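Chapter 7
Towing and Mooring Loads on Small Harbor Craft

7.1 Scope

Chapter 6 treated the resistance of a hull moving under its own power. The present chapter takes up the forces that enter a hull through its lines: towlines, mooring lines, and the short breasting lines used when one vessel is made up alongside another. The hulls considered are harbor tugs, pilot boats and patrol craft up to 100 feet in length. Oceangoing tugs are left to Chapter 9.

Line loads are divided into steady loads and dynamic loads. A steady load comes from wind, current or constant tow resistance and changes slowly enough that the line can be treated as a spring at rest. A dynamic load comes from wave motion, from the surge of a towed vessel, or from a sudden change in heading. The dynamic load usually governs the size of the line and the design of the deck fitting, and is also the harder of the two to estimate.

7.2 Terms Used in This Chapter

Bollard pull is the force a vessel exerts on a fixed point at zero speed through the water. Minimum breaking load is the load at which a new, dry line is expected to part. Working load is the greatest load permitted in service. The ratio of the second to the third is the safety factor, written n.

A towing bitt is a vertical post, or a pair of posts, tied into the deck framing. Its foundation must be designed for the breaking load of the line, so that the line fails before the structure does.

7.3 A First Example

The pilot boat Grilico, operating from the port of Grostbridge, holds a disabled launch on a single towline in a steady current. The tension at the bitt is 1,350 pounds. The line has a working load of 4,000 pounds. The steady load is therefore well within limits, and a reader might conclude that a lighter line would serve. 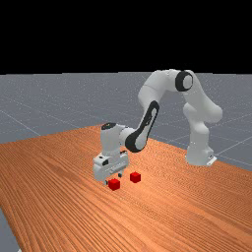 The conclusion fails once vessel motion is included. When the launch falls back on the face of a swell and the line comes taut, the peak tension may exceed the steady value by a factor of 2 or more, depending on the length and stretch of the line. A factor of 2 brings the load to 2,700 pounds. Any higher factor must be checked against the working load, with a further allowance for wear and for knots or splices.

Section 7.4 derives the peak tension for a line of known stiffness. Section 7.5 applies the result to the mooring arrangement of the patrol boat Niltance. Readers who have not worked with spring constants in series should review Section 2.6 before continuing.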